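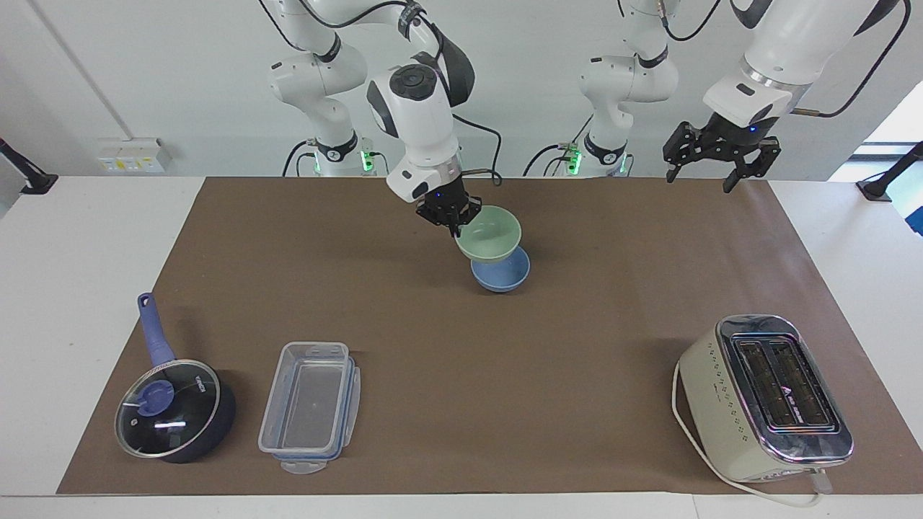 ## Tracking down a bowl-stacking fault on a two-arm table

The usual advice when a stacking job starts dropping or jamming bowls is to retrain it. I don't buy that as a first step. We lost most of June to retraining at the Seldale bench before anyone checked the gripper, and the new policy failed in the same way as the old one.

The fault: the right arm brings the green bowl down over the blue one, the bowl catches, and the arm keeps pushing. On the worst run the blue bowl shot sideways and the joint tripped out. The log just said "contact lost," which told us nothing.

### Before you touch anything

Hit the stop and wait for the arms to settle. Support the forearm by hand before you cut power, and don't trust the brakes to hold it. Keep your fingers out of the jaws even if the software says the gripper is disabled. Ours has said that and then closed.

### 1. Read the force log yourself

Open the Zollatik log viewer and turn off smoothing. With smoothing on, our peaks vanished completely. Out of 156 stacking attempts we had 54 with a spike just before release, and the summary page had marked most of those as successes. I'd ignore the summary page.

### 2. Check the jaw zero

Close the empty gripper slowly and read the position. It should be zero. If it isn't, the bowl hangs at a tilt and the low side of the rim lands first. Re-zero, open, close, and read it again. Do this with the arm warm, after some 800 cycles if you can stand the wait. A cold check passed every time for us and meant very little.

### 3. Run it at low speed

- Leave the other arm parked high with nothing in its jaws.
- Move the pan, toaster and plastic container off the mat. Put them back one at a time later.
- Tape down any loose cord.
- Set the downward force limit as low as the job allows.

Watch the rims from the side. If the tilt is still there after the re-zero, look at the finger pads.

### 4. Only now, think about the policy

The Pitkänen guide puts this step first. Maybe that works with better grippers. After the re-zero we ran the old policy, no retraining, and got 106 stacks before the next spike. That one was a worn pad.

The Udemow patch is supposed to catch jaw drift on its own. I've installed it and still check by hand.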